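Save files and the autosave problem in Korkow

September 17, 2024

I finished a second run of Korkow last week and want to write down how its save system works, mainly because the in-game help gets two things wrong and the patch in July changed a third without saying so in the notes. Everything below applies to the PC version with the current patch. I have not tested the console versions.

For anyone who has not played it, Korkow is a turn-based trading and salvage game set along a river. You run a barge, you buy and sell at the river towns, and between towns you strip wrecks for parts. The first run took me 50 hours, and a good part of that was spent replaying stretches I had already done.

The game keeps three kinds of save. Manual saves are made at a dock and go in numbered slots. The autosave is written when you enter a town. The third kind is the route save, which is written when you leave a town and is not listed anywhere in the load menu unless the autosave is missing or damaged. The help screen mentions the first two only.

The number of manual slots is seven. The help screen says the slots are unlimited, and that was true of the early access build. Once all seven are full, the Save button stays lit and plays its sound, but what it does is overwrite the oldest slot by date. There is no prompt. I lost my only save from before the Mangundap lock this way and had to go back to a much earlier one.

Route saves are the interesting part. When you leave a dock, the game stores your cargo, your fuel, the river level and the seed for the next stretch. It does not store the state of the wrecks. Wreck contents are rolled again from the seed when the stretch loads, and the roll also takes your hold space as an input. If you reload a route save with the same hold, you get the same wrecks. If you go back one step further, sell a crate at the dock, and leave again, you get a different set.

This has a practical use. The stretch between Flevodgate and Mangundap has five wrecks, and one of them can hold the large pump. The pump needs a free hold space of at least four units to be on the list at all. Most players arrive at Flevodgate full, because prices upstream are low and it makes sense to buy. They leave full, and the pump is never rolled. I did this through the whole of my first run and assumed the pump was a late-game item.

The sorting screen works on the same inputs. After each wreck you get a tray of mixed parts and a set of bins, and you assign each part type to a bin before the timer ends. Parts left on the tray are sold as scrap at the next town. The number of bins depends on your deck upgrade, and an empty bin still takes up hold space for the purposes of the roll. So a player with three bins who fills only one is paying for all of them. It is better to remove the bins you do not need at the dock before you leave. You can put them back for free.

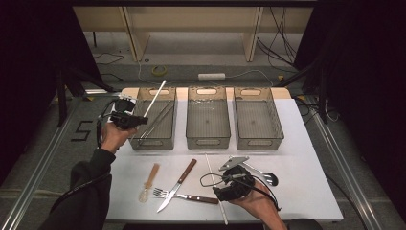

One reader wrote in after my earlier post on Korkow to say that the bins do not count against the roll on the easy setting, and that they had pulled the large pump twice with a full deck and only two units of hold space left. They also asked whether the overwrite problem affects cloud saves. I had only played on normal, so I went back and checked both.

On the first point the reader is right. On easy, the hold check for the pump is skipped and only the seed matters. I ran the Flevodgate stretch on easy with the deck full and with the deck stripped, and the wrecks were identical each time. On normal and hard they differ. The difficulty setting is read when you leave the dock, so it is possible to switch to easy, leave, and switch back once you are on the water. The route save keeps whatever was set at departure. I consider that a bug, but it works.

On the second point, cloud saves copy the local folder after the game closes. If a slot has been overwritten locally, the cloud copy is overwritten on exit. The one way around it is to copy the folder by hand while the game is still running and before you quit. The folder is small. Mine came to 258 kilobytes with every slot full.

The unannounced change in the July patch concerns the autosave. Before the patch it was written after the town's prices were set. Now it is written before, so reloading the autosave gives you new prices. Fuel at Mangundap can swing enough to matter, and a trader with 2,000 coins can reload until the price is good and fill the tank for the whole lower river. The patch notes list only "stability fixes to town loading." I expect this will be corrected at some point, so do not plan a long run around it.

I also tried Enstead, the winter map that was added as a free download. It uses the same save code with one difference. The river freezes on a fixed turn, and a route save made on that turn will load with the ice already in place, even if you left the dock in open water. Your barge is then stuck until you use a breaker charge. Keep one in the hold, or make a manual save at the dock a turn early and load that one instead.

I have not worked out how the hard setting handles the second half of the Enstead map. The wreck rolls there did not match between two loads of the same route save, with the same hold and the same deck. Either there is another input that I have missed or the seed is not being stored. I will run it again with the bins removed and add the results to this post.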